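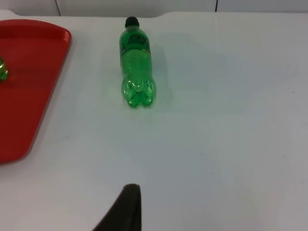

## Can a machine put the bottles on the tray yet? (a thread)

**1/** A green pop bottle on its side on a white table, a red tray next to it. Job: get the bottle on the tray. My nephew could do it at two. I've been reading and watching everything I can about robots doing this sort of chore since June and I have Opinions, so settle in.

**2/** First thing, see-through plastic is horrible for cameras. Shiny bits on the base, light coming through the sides, a shadow with a green tinge. You and I look at it and think "bottle". A computer has to work out which of those bright blobs is an edge and which is just the ceiling light having a laugh.

**3/** Second thing, it's lying down. Bottles that stand up are easy-ish, you come in from the side and squeeze. Lying down you've got to come from above, line your fingers up across the body and not the length, and an empty one will scoot off if you nudge it. I tried it at home with kitchen tongs and my eyes half shut. Took me 5 goes!

**4/** I asked Abrehet Alemneh about this (she runs the returns counter at the Grernach shop in Stasdale, where they take back empties). Her words: "I don't need it clever, I need it to still be going at four in the afternoon." Fair enough.

**5/** She reckons they get around 4,000 empties through in a busy week. Bottles, cans, the odd jam jar someone's hoping she won't notice. A person does it while chatting, answering the phone and pointing somebody towards the bread. That's the bit I can't see a machine matching for ages.

**6/** BUT. Gemechu Moges, who fixes packing lines for a living, told me off for this. He says I keep comparing a robot to a person on a good day. If the bottles turn up one at a time on a plain table with decent light, he'd trust an arm with it now. It's the pile in the bag that's the problem, all tangled and squashed and sticky.

**7/** And squashed is a big one. A bottle somebody's stamped on hardly looks like a bottle at all. Same with labels hanging off, lids missing, half an inch of flat lemonade in the bottom shifting the weight about.

**8/** Then homes. My kitchen table has never once been that clear. There'd be post on it, a mug, Henok's bike lights, probably the cat. I'd have to tidy up for the robot before it could tidy up for me, and at that point I've done the chore, haven't I?

**9/** Where I've landed for now: shop back rooms, yes, for the dull repeated stuff, with someone nearby for when it gets in a muddle. My kitchen, no. Ask me again when one can empty the recycling bag on its own and rinse things.

**10/** Oh and several of you asked about speed. I don't mind slow! If it pottered away all night while I was asleep I'd be delighted. I do mind it dropping things at 3am.

**11/** Next thread is folding tea towels, which Lemlem says is far harder than bottles. Send me your most annoying chore and I'll go and find out who's trying to get a machine to do it.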